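Fleko: Recording Two-Handed Liner Handling with Hand-Held Grippers
Sirneslow student project report

1. Set-up
One operator works at a square wooden table holding a gripper in each hand. The task objects are a mesh bin with a plastic liner and a small round bowl.
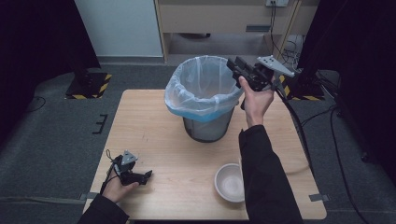

L. Athanasiadis
Submitted Sun 31 July

Each gripper carries its own camera, and a further view is taken from head height. We planned 60 demonstrations in April and kept 50. The others were dropped at the synchronisation check - mostly for missing samples in one hand's stream.

2. Wrist view
The bare table top is a difficult background. Glare removes the grain between the fingers, and feature matching weakens there.
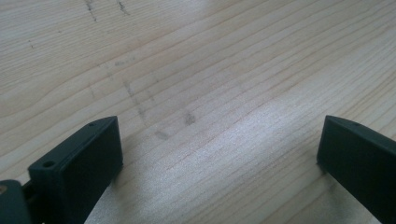 We therefore took the hand position from the tracker and used the wrist video only for finger opening and contact labels. Clips were cut to 730 samples each. The liner was harder to label than the bowl: it is thin and translucent, and its folds catch the light.
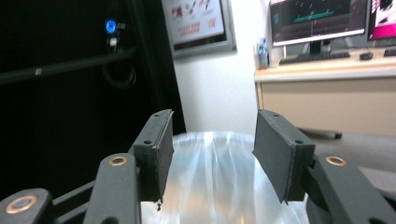 3. Labelling
Contact was marked by hand in Ceveo. A second pass over 40 clips moved the start label in nine of them, all liner clips.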